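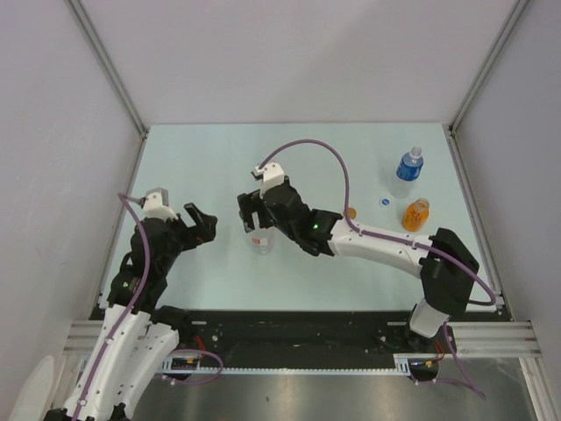

Figure 2. Work surface with panels at the left, back and right.

3. Leveling the Virness Bench

Level the bench before first use and again whenever it is moved to another room.

1. Lock both front casters.
2. Place a spirit level along the back edge of the top. Turn the rear feet until the bubble is centered.
3. Repeat from front to back — adjust one foot at a time.
4. Tighten each lock nut against the frame. Do not use a power driver.
5. Wait ten minutes and check both directions again.

NOTE: On soft flooring, place the supplied pads under all feet. Replacement pads are ordered from the Deltville office under the part name Ukow.

CAUTION: The top is rated for an even load of 300 pounds. Do not sit or stand on it.

Record the final check on the card inside the rear cover. Cards for benches installed at the Gautam building are kept by Urmila Dixit, Facilities, and must be returned to her by the end of March.

Continue to Section 4, Connecting Power.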